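How to bring a table-clearing arm into your dish room without losing your crew

Posted 23/01/2020

I run the back of house for the staff canteen at Urkstead, and last July we started getting ready for an arm that sorts and clears dishes. I made plenty of mistakes along the way, so I've written down the steps I'd follow if I had to do it again (and I might, they want one upstairs too!). You don't need to know any programming for this. You do need to know your dishes and your people.

Step 1. Write down the job as it is now

Before anybody unpacked anything, I stood in the dish room for a whole lunch and wrote down every single thing that happened to a plate. Carried in, scraped, turned over, stacked, moved again when somebody needed the counter. Do this with the people who do the work. I tried it alone first and missed the bit where the cups get pulled out of the bowls, and that bit eats up more time than the stacking does. Our lunch service sends 1000 pieces through that room, so a small habit gets big fast.

Step 2. Tell the crew before the boxes show up

I was late on this one and I'm still a little embarrassed. Two of my people heard about the arm from a delivery driver. Sit down with everybody and tell them which hours are changing, which aren't, and what you don't know yet. Ours wanted to know about shifts first and safety second. The robot itself came in a distant third. Get the hours question answered in writing by your own manager and pin it up where people hang their coats.

Step 3. Pick your dishes

We use the Sesano set, the plain plastic one in loud colors. A starter crate was $399 when we ordered. Bright dishes are easy for people to call out to each other ("orange plate's in the way!") and that matters more than I expected during the first weeks. Whatever you choose, stick to one shape of bowl and one shape of cup. Mixed shapes gave us endless trouble.

Step 4. Practice on a small table

Keep it off the real counter for now. Use a square table with a plain cloth in one dark color, and put out a few pieces at a time. Start with everything well apart. Once that's going okay, let the dishes touch and overlap a little, the way they do when hungry people dump their trays.
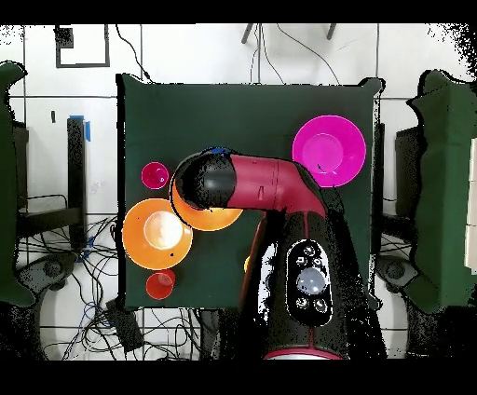 Practice table: the arm over the orange bowl, with the plate overlapping its edge.

Change one thing between runs and only one. Move the cup, run it. Swap a plate, run it. I got impatient and shuffled the whole table every time, and then when something went wrong I had no idea what had done it. Keep a paper notebook by the table, too. We have the Ureo scheduling software and I like it fine, but no one wants to type with wet hands.

Step 5. Let everybody stop it

Every person on the shift should press stop at least once while it's moving, including the ones who say they don't need to. We spent 4 afternoons on this, one small group each. A couple of folks were scared of breaking it, and after they'd stopped it mid-move a few times you could see their shoulders come down. Show them how to start it back up as well or they'll be shy about stopping it.

Step 6. Rewrite the shift sheet

This is where the work really changes. The arm took over sorting and stacking, but someone has to keep feeding it, check what it set down and clear up when a cup rolls off. We call that spot "the table" and rotate it every hour. Don't park the same person there all day. It's lighter on the back but it's dull, and people told me they missed talking across the sink. We moved the prep station closer so whoever's on the table has company.

Give it 28 shifts before you decide anything about staffing. Our first week was slower than doing it by hand and I nearly gave up on the whole thing!

Step 7. Keep one hand-sorting day

Once a month we run lunch the old way. New hires learn the room, and if the arm is down nobody panics.

A few odds and ends:

Wipe the cloth down between runs, crumbs bunch it up.

Keep the Opoku racks on the side people walk in from. We had them on the far side and everyone was cutting past the table.

Ask the crew again after a month what bugs them. The second list was much longer than the first, and a lot more useful.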